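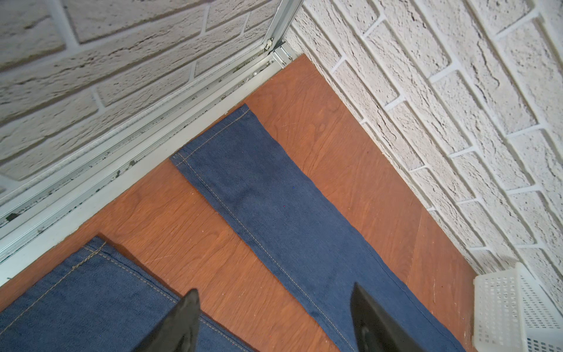 26/06/2018

Well, the old booking program is finally off my plate, or most of it is, and I'm sitting here with my tea feeling oddly sentimental about the thing. I wrote the first version of it for Gumholm when I barely knew what a database was, and it shows! There was one file that ran to nearly 3000 lines, and every time I opened it I found another note to myself saying I'd tidy it up later (I never did, of course).

Ximena and I have been moving it over to Python since May, a little piece at a time, and today we switched the Dirutitz office across. She stayed on the phone with me the whole morning, bless her, while I ran the tests. All 135 of them passed except 2, and both of those were my fault, something silly with dates where I'd put the month and the day the wrong way round in one place and the right way round in another. Ximena laughed so hard she had to put the phone down. I fixed them before lunch and had a cheese sandwich to celebrate.

Ivana Troncoso still wants us to use Lullirine for the reports. I do like Ivana, and I can see it makes very pretty charts, but I'd have to learn a whole new way of doing things and I'm only just getting comfortable with this one. I told her I'd read the manual over the weekend. I've read the first chapter before, so that's a head start.

The part I keep turning over is the Alarcón branch. They added their own discount rules years ago, straight into the code, without writing any of it down, and now I have to work out what each one was for. I've asked them for a call and they've been very nice about it, but I don't think they remember either. Ximena thinks we should leave their old copy running until August and I'm inclined to let her win that one.

Must remember to back up the laptop before bed, and to send Ivana the login she asked for.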